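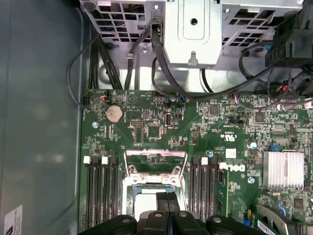
4.3 Arrêts de protection au-dessus du support de processeur

La campagne de février portait sur 600 cycles de dépose et de repose d'un processeur dans une tour de bureau, avec le module de préhension Erkden monté sur le bras. Parmi ces cycles, 62 se sont terminés par un arrêt de protection. La plupart relèvent de causes déjà traitées en 4.2 (perte de communication avec la pince, délai dépassé lors de la détection du levier). Les 9 arrêts examinés dans cette section sont d'une autre nature : ils se sont tous produits pendant la descente verticale vers le support, et dans chacun un doigt de la pince est entré en contact avec le cadre métallique de maintien avant que le contrôleur ne commande l'arrêt.

Le déroulement est le même dans tous les cas. Le bras atteint la position d'approche, la caméra de poignet fournit une estimation de la pose du support, puis la descente commence en vitesse réduite. La correction latérale calculée à partir de l'image est appliquée une seule fois, au début du mouvement. L'effort mesuré augmente ensuite alors que la cote verticale est encore supérieure à la cote de prise. Le seuil d'effort est franchi, le bras s'immobilise, et l'opérateur doit le dégager en mode manuel.

Nous avons d'abord soupçonné un glissement du châssis sur la table. Cette hypothèse a été écartée : la position de la tour, relevée avant et après chaque arrêt au moyen de repères posés sur la table, n'avait pas varié au-delà de la résolution de la mesure. Le remplacement des doigts n'a rien changé non plus.

La cause retenue se trouve dans l'estimation de pose. L'algorithme cherche le contour de la zone de contact, de teinte claire, et le compare à un gabarit. Or, à faible hauteur, les doigts projettent leur ombre sur cette zone. Le contour extrait suit alors la limite de l'ombre et non le bord du support, et le centre calculé se décale vers le cadre relevé. Le score de confiance reste élevé, car la forme obtenue est encore presque carrée – c'est ce qui a rendu le défaut difficile à repérer dans les journaux.
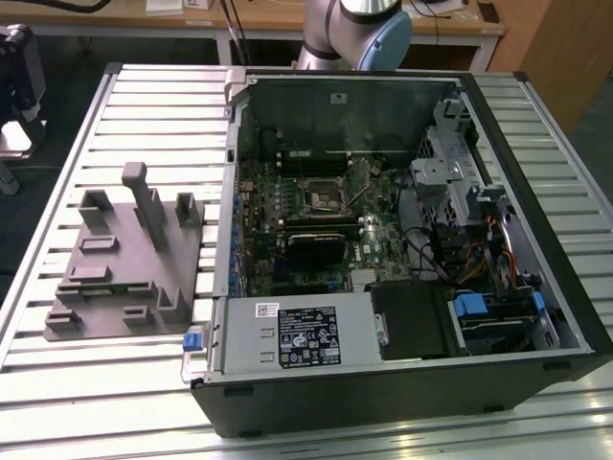

R. Majumder, ingénieur de recherche, projet Leltcombe

Figure 6. Poste de démontage. La tour est couchée, panneau latéral retiré, sur la table en aluminium rainurée ; le plateau de fixation imprimé en 3D est à sa gauche. Le support de processeur est vide et son cadre de maintien relevé.

Le cadre relevé constitue l'obstacle principal dans cette configuration (figure 6). Il n'est pas représenté dans le modèle de collision utilisé par le planificateur, qui ne connaît que l'enveloppe du châssis, les barrettes mémoire et le bloc d'alimentation. Le choix datait des premiers essais, où le cadre était déposé à la main avant chaque série. Il n'a pas été revu quand le protocole a changé.

Deux corrections ont été apportées. L'image servant à l'estimation est désormais acquise plus haut, avant que l'ombre des doigts n'atteigne la zone de contact, et la pose est conservée pendant toute la descente. Le cadre a par ailleurs été ajouté au modèle de collision sous la forme d'un volume englobant, dans la position ouverte la plus défavorable. Ce volume réduit l'espace d'approche et oblige le bras à prendre une orientation légèrement différente, ce qui allonge le cycle.

Sur le plan de la sécurité, aucun des arrêts n'a exposé l'opérateur à un mouvement non prévu. La phase de dégagement appelle toutefois une réserve. Dans deux cas, le bras était encore en appui sur le cadre lorsque le mode manuel a été engagé, et la libération de l'effort a provoqué un léger rebond de la pince. La consigne en vigueur sur le site de Fundevport impose maintenant une remontée verticale commandée depuis le pupitre, mains hors du châssis, avant toute intervention. Elle est appliquée depuis le 5 avril 2021.

L'état des contacts du support après collision n'a pas été contrôlé de façon systématique. Les cartes mères concernées ont été mises de côté, et leur examen au microscope fait l'objet de la section 5.1. Les taux de réussite donnés en 4.4 comptent ces arrêts comme des échecs, y compris lorsque le cycle a pu être repris et mené à son terme.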